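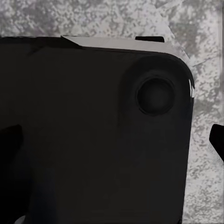

Black back, rounded corner, pale gray edge.

Phone line changes at Trudemmont allotments

Quick one from Nuria Derese — the old office number stops at the end of April. New line goes through to Bontu Negash, who's taking over bookings and the waiting list. Text if you can, she's on the bus a lot. Leave your plot number!! Last month we had 22 messages saying just "its me about the water".

Rents. Still 21 a year for a half plot, no change. Full plots go up a bit, letter coming. Around 600 seed potatoes arriving from Jemal, mostly earlies, bring your own bag or box. Stunik compost is back in the shed too, same price as before. Please sign the sheet when you take a sack, the last count was a mess.

Water goes back on once the frosts ease off. Check your taps are shut before then — the Zulik fittings on the lower row drip if they're left half way and we pay for every bit of it.
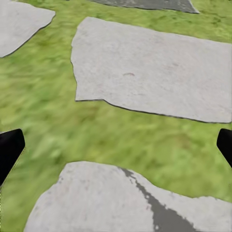

When can I collect my potatoes?
Any morning after 26 February 2024, from the shed, until they run out. Bontu will have teh list.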